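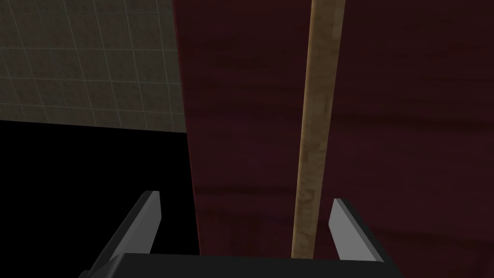 The Kulthorpe repair evening comes back on 15 October 2020, and the theme is tables. We asked what people most wanted help with and the answer was tables, by a margin that suggests the village has been putting hot mugs down without a coaster for a generation. Ginette Desjardins will be in charge of finishes. She favours a deep reddish brown, the sort of dark maroon with faint soft streaks, and will try to talk you into it whatever you bring. Pine owners should be firm with her.

Please bring the top only if it comes off. Last May Carter Sawatzky arrived with a dining table for eight and we spent the first half of the evening getting it through the door and the second half getting it back out. It was not repaired. He has since bought a smaller one from Robichaud, which wobbles.

There are 4 benches, so book a slot. Slots are free, but we ask for a small something towards wax and sandpaper, both of which went up again over the summer. Thérèse Ross has the booking sheet and would like it known that "I'll just turn up" is not a booking. Masks on indoors, windows open, and wear a jumper you don't mind getting oil on.

A few questions have come in already. Yes, we can deal with white rings. No, we can't deal with woodworm, and please leave it at home. Mayonnaise does work on heat marks, up to a point, though the smell hangs about and Khôi Tạ has asked us to stop using the jar in the hall fridge. Chairs will have their own evening once we've got over this one.

Still unclaimed from last time: one drawer knob, a very good tape measure and three legs, all different. Ask Thérèse.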